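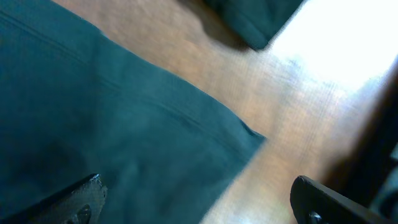 Parallel gripper or soft fingers for folding cloth? And does a wrist camera earn its place?

Posted by threadbare_tim in Arms, Grippers and Motion
February 2019

Hello all, long-time reader, first time I've had anything worth asking. I've got a small tabletop arm on a bench at home and I'm trying to get it to pick up the edge of a piece of cloth, lift it and lay it down somewhere else. Folding a napkin in half would make me very happy indeed. Folding a shirt would make me unbearable.

I've been through two setups so far and I'm stuck choosing between them before I spend any more money.

The first is a plain two-finger parallel gripper, flat black fingers, screwed on to the carriage. I got it from Flellier and it's a solid bit of kit. It closes squarely, it repeats well, and if I hand it a wooden block it will move that block from one side of the bench to the other until I get bored. Cloth is another matter. If there's a bump or a rolled hem it can get hold of, fine. If the cloth is lying flat the fingers just skate over the top, or they push down, scrunch up a great handful and bring the whole lot with them.

The second is a pair of soft fingers from Salcedo, the sort that bend round whatever they touch. They're kinder to the fabric and they do get a pinch of it more often than the flat ones, but I never know quite where they've got hold of it. The lift looks lovely and then the corner ends up nowhere near where I wanted it. They also wobble when the arm stops suddenly, and that takes a moment to settle every single time.

On top of that I've put a little camera on the wrist, looking down between the fingers. My reasoning was that it would always be near the thing I'm trying to grab. That's true as far as it goes! What I hadn't thought through is that my bench is next to a window, so a corner of the view can be washed right out to white, and the program that looks for the cloth's edge then decides the edge of the glare is a much nicer edge. It's also very near the cloth at the bottom of a move, so anything that sticks up goes to mush.

I ran both grippers for 170 tries each, same cloth, same bench, same starting pose, me flattening the cloth by hand in between. The flat fingers got a clean single-layer pinch 4 times from fully flat. Yes, really. The soft ones did a good deal better at pinching but most of those I'd call bad placements, as I said above. I didn't log the placements properly so I can't give you a fair number, sorry.

So, what I'd like to know:

Is it worth carrying on with the flat fingers and changing the tips, or is the soft pair the right way to go and I should fix my placement some other way?

Should the camera stay on the wrist, or go on a fixed post above the bench, or both?

Is there a trick to finding the real hem? I keep getting fooled by seams. A stitched seam running across the middle looks an awful lot like an edge to my code, and there's nothing there to grab.

The controller is a Flisow board, the older one without the force reading. Budget is whatever I can slip past the household accounts, so let's say 300 all in.

Thanks for reading all that.

----

benchmonkey

Soft ones. I had flat ones and hated them. Also buy a curtain.

----

oldservo

Tim, I went down this road with tea towels a couple of years back and I'd keep the flat fingers. I know your numbers look dreadful but I think they're telling you about the tips and the approach, and a lot less about the gripper.

Flat metal or hard plastic on fabric has next to no grip. Stick something with a bit of bite on the inside faces – I've used the rubbery stuff you line drawers with, cut into strips, and also the finger ends of washing-up gloves. The gloves were better and looked ridiculous. Don't cover the very end of the finger though, or you make it fat, and a fat tip won't slide under anything. You want it thin at the end and grippy just behind.

Then change how you come in. I'm guessing that you come straight down from above with the fingers open and close them once you touch. With cloth lying flat that gives you either nothing or the scrunch. What worked for me was having one finger over the fabric and the other over the bare table, so the edge of the cloth lies between the two. Come down till you're just kissing the bench, then move the table-side finger in towards the edge, low and slow, so that it gets under the hem while the other one holds the cloth still. If your gripper only closes both fingers together (mine did) you have to slide the whole arm across the other way as you close, so the cloth-side finger stays put. It's fiddly to time. Once I had it timed I stopped changing it and I would advise you to do the same.

You need a bit of give in the vertical direction for this. Without a force reading on that older board you'll be driving the fingertip into your bench if your height is even slightly off. Two cheap ways round it: put a thin foam sheet under the work area, or mount the gripper on a sprung plate. I did the foam. The downside of foam is that the cloth doesn't slide as nicely on it, so put something smooth on top of the foam. I ended up with a layer of foam, a sheet of thin card and the cloth on top of that, and my bench looked like a sandwich for most of the winter.

On your camera question, do both. Leave the wrist one for the last little bit of the approach and use a fixed one overhead for working out where the cloth is and which way it's lying. I wouldn't try to do the whole job from the wrist. As soon as the arm moves you've got blur, and as soon as the gripper is down low you've lost sight of the rest of the cloth. You can't tell a corner from a fold if all you can see is a patch of it. Equally, I wouldn't do it all from above, as the arm gets in the way at the exact moment you care.

For blur, just stop the arm and wait before you take the picture you're going to use. I wait 300 milliseconds. People get very clever about this and you don't need to.

Glare: benchmonkey is short but right. Cover the window and put a lamp on the opposite side, low down, shining along the bench. A low lamp gives a hem a little shadow where the fabric lifts off the table, and that dark line is the thing you want your code to look for.

----

Posted by hemline_hattie

Coming at this from the fabric end, as I sew a lot more than I solder. I think the seam question is the most interesting one here and it hasn't really been answered yet, so here goes.

A seam across the middle of a piece has the same colour on both sides of it. A true edge has cloth on one side and table on the other. So if your table is a colour that looks nothing like your cloth you can throw out most of the seams by asking what's either side of the line. Blue-green cloth on light wood would be an easy one, grey on grey would be miserable. Before you touch any code, check you're not making it hard for yourself with the choice of cloth!

Where this falls down is when you've got a second bit of the same fabric in view, say a sleeve, or a corner that's flopped over, or the part you're already holding up. Then the gap between the two pieces looks like a stripe of table with an edge on either side, and you need to know which one you're after. I don't think there's a neat fix. I'd have the overhead camera decide and then tell the wrist one "it's the left-hand one, thank you".

Also, think about which edge you go for. A proper hem is folded and stitched, so it's thicker, it's stiffer and it tends to sit slightly proud of the table. A raw edge or a selvedge lies dead flat and will have you in tears. If you can choose, always go for the hem, and go for it somewhere along a straight side before you get brave with corners. Corners have so many layers folded into them that they spring out of a hard gripper. Soft fingers are nicer there, I'll give them that.

And iron it. Or rather, be consistent about whether you've ironed it. You said you flatten it by hand in between, and I bet the first few goes of any session are different from the last few, just from handling. Woven cotton goes soft and rumply with being picked up over and over. I'd have three or four identical pieces and swap them round.

I slightly disagree with oldservo on the drawer liner. It grabs well but on a loose weave it can pluck at the threads. Fine for a tea towel, less fine if you ever get to that shirt. Thin silicone sheet is gentler.

----

threadbare_tim (original poster)

These are brilliant, thank you, and more than I'd hoped for.

I've hung a blanket over the window for now (curtain pending, benchmonkey) and the false edges have dropped off a lot. I've ordered some silicone sheet and I'm going to have a go at the one-finger-on, one-finger-off approach with the flat gripper. The Salcedo pair are going in the drawer for the moment, not in disgrace, I just don't want to be changing two things at once.

oldservo, mine closes both fingers together as well, so I'll be sliding the arm. Did you do the timing by hand, or work it out from the closing speed?

----

oldservo

By hand. I did try working it out and the sums were fine, but there's a lag before the fingers start moving that isn't the same from one run to the next. Start the close command first, then the slide, and nudge the delay until the cloth-side finger stops dragging. Put a pencil mark on the cloth by the fingertip and you'll see straight away if it's creeping.

----

benchmonkey

My post from the other forum on foam thickness is number 845 in the grippers thread if you want it. It's mostly complaining but the measurements are in there.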